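Two arms and a bag of carrots

By Gulline staff writer
16 February 2026

Six weeks with the Henby. Or with the Henby kit, because it comes in boxes and the first weekend is yours to lose. Two arms, two grippers, a cable set, a control box the size of a toaster, a tablet stand with no tablet. You supply the counter.

The pitch, from Tanguy, the firm that sells it: a pair of arms that learns kitchen jobs from you. You steer it through a task enough times and it starts to do the task by itself. Not cooking. Tanguy is careful about that word and the brochure avoids it for all of its 74 pages. "Prep and handling" is the phrase. Fetch, set down, tip, pour, put away.

We wanted to see how much of that holds up in a normal kitchen. Rented kitchen, second floor, tile walls, one good outlet. No clearing the counters for show, either. If a robot needs a bare table to work on, it can go back to the lab.

Setup first. Long. The arms weigh more than you expect and the stand has four feet that all adjust separately, so leveling it is an evening gone. The manual is decent up to the cable routing and then gets vague. One page shows the left cable bundle going inside the elbow and the next page shows it outside. We called. Outside. Support picked up on the second ring and knew the answer, so credit there.

Calibration takes 80 minutes the first time and you have to stay in the room, touching the grippers to a printed card when it beeps. Do it again if you bump the stand. You will bump the stand.

Then teaching. Henby's system is a pair of handles that copy your movements over to the arms. Weird for an hour, then not so weird. The lag is small. What gets you is the lack of feel. You squeeze, the gripper squeezes, and nothing comes back to your hand, so early on you either drop things or crush them. We lost two tomatoes and a yogurt. Soft plastic bowls turned out to be the friendliest thing to practice with and we'd tell anyone to start on those.

The task we picked was carrot salad. Carrots, grater, bowls, the food processor for the dressing. Tanguy sells task packs too, and there is a salad one, but we wanted to teach our own from scratch and see what the work was like.

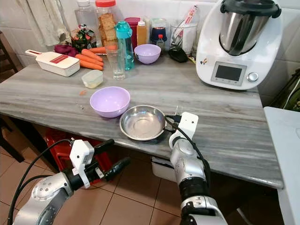
Gulline | Issue 208 | Home & Tools

So that's the counter we gave it. Carrots by the grater, a lavender bowl and a steel one within reach of the grippers, the processor over on the right. Crackers and bottles lined up at the back like in anybody's kitchen. The computer mouse stayed too.

Clutter was the surprise. We figured the jars would throw it off and mostly they didn't. The arms kept to the front half of the counter and left the back row alone. Moving a bowl a hand's width to one side between runs was fine. Moving it behind a glass was not. Glass in general is a weak spot, clear stuff seems to half vanish for the system, and the support page says as much if you scroll far enough.

Shiny steel, also touchy. Our steel bowl got picked up cleanly on some runs and pinched at nothing on others, and we think it was the window light. Drawing the curtain helped. Plastic bowls, no complaints at any hour.

Carrots. Picking one up is easy, long fingers and a forgiving shape. Getting it onto a hand grater and pushing with some force while the other arm holds the grater still, that's hard. Two arms have to agree on something and they don't always agree. By week three we had a grating stroke that worked on thick carrots. Thin ones rolled. We ended up finishing the last third of every carrot by hand, which you'd do anyway if you like your knuckles, so maybe not a fair gripe. Except it's what we bought the thing for.

The food processor went better than expected. Setting the lid was no good, the arm comes down at a slight angle and the lid needs to seat flat. But turning a round knob? Good at it. Slow but good. Tipping a bowl of chopped stuff into the mixing bowl, also good after maybe a dozen demonstrations. It pours like a cautious grandparent.

Speed. Let's be plain, it's slow. A carrot salad that takes a person ten minutes took the Henby closer to forty, with us standing there. There is a fast mode in the menu. We tried it once with water in a bowl and then mopped.

Noise is low, a sort of whir with a click at the wrist. You can hold a conversation over it. Cleaning is worse. The gripper fingers pop off and can be washed, the wrists can't, and carrot juice finds the seam. Tanguy sells fabric sleeves for the arms. We'd want them included at this price and they are not.

About the price. The kit is sold on a plan, no outright purchase in the first year. The monthly fee covers the arms, software and support. Task packs are extra. Teaching your own tasks is free up to 1000 recorded runs, after that you pay for storage or delete old ones. We got to over 208 recordings in the test and that was with one salad, one table-clearing job and a failed attempt at sandwiches, so a keen household would get through the allowance in a year or so. Deleting is a pain, one run at a time, no select-all. Come on.

Where do the recordings go? Fair question for a machine that looks at your kitchen all day. By default they sit on the control box. If you turn on shared learning they go up to Tanguy and you get updates sooner. We kept it off for the first half and on for the second. Updates came, one of them fixed the wrist angle a bit, lids still didn't seat. The switch is easy to find at least, front page of the settings.

The main rival is the Nandis, a single arm on a rail. We had one on loan in December. It's cheaper, quicker to install and better at the small set of things it does out of the box. Fetching from a shelf, stirring. But one arm is one arm. It can't hold a bowl and scrape it. If you don't want to teach anything and just want a pot stirred, get the Nandis and save yourself the leveling feet.

Safety, quickly. Both arms stop on contact and stop hard. We tested with a rolled towel and then with a forearm. A nudge, no more. The forks and such are another matter, the arm stops but whatever it's holding still has points on it. No knives is the rule in the manual and it should be printed bigger. There's a red stop button on a cord and you'll want it on your side of the counter, the cord is a bit shrot for that.

Who is it for then? Not the family that wants dinner made. People who like to tinker, yes. Somebody with weak hands or a bad shoulder, possibly, and we'd love to see that tested by someone who would use it every day. Tanguy says an adapted set of handles is on the way. No date.

We'd also say check your counter depth before ordering. The stand goes on the floor in front and the arms reach over the edge, so you lose the place where you would normally stand. In a narrow kitchen that means one of you cooks. We did a lot of reaching around.

By week six the table-clearing task was the one we left switched on. Bowls to the left, utensils into the glass, done in the time it takes to drink a coffee. Salad we went back to making ourselves. The kit goes back next week and the leveling feet can go with it.

Good: two arms, handles copied well, calm in clutter, support that answers
Less good: slow, clear glass, lids, sleeves cost extra, deleting runs
Tested: Henby two-arm kit, standard grippers, software as supplied plus updates

More in Home & Tools
Nandis rail arm: a month of stirring
Countertop depth, and why yours is probably wrong
Five hand graters, one winner
Food processors that survive a move
Letters: the dishwasher argument continues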